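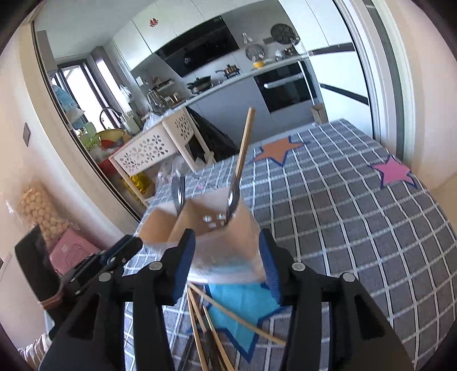

Guides > Kitchen > Dishwashers > Loading

June 15, 2026 | By the Guerreiro bench desk

4. Loading the Isamano countertop dishwasher

The Foller manual promises spotless results at any load. We doubt it. Start with half a rack and see.

1. Scrape plates. The "no scraping" claim did not hold up for us with rice.

2. Stand spoons bowl up and mix them with other utensils. Identical spoons nest, whatever the box says.

3. Leave gaps in the caddy. Seven pieces is plenty. 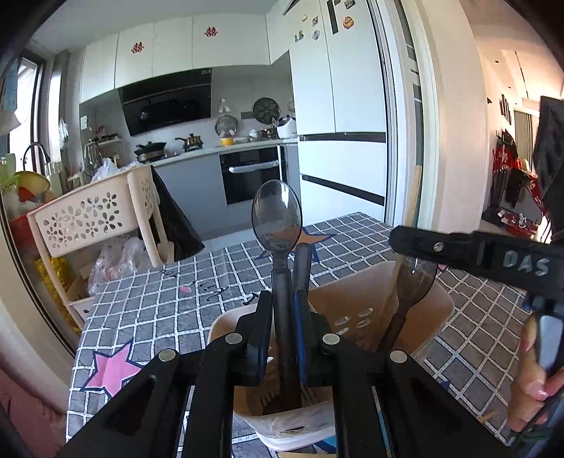
4. Keep untreated wood out. Foller calls the Eco cycle "wood friendly" and gives no details.

CAUTION: Do not block the spray arm. Spin it by hand before closing the door.

NOTE: Groren tablets are "recommended." Any plain tablet should do. If error 143 shows, check the inlet hose before paying for a service call.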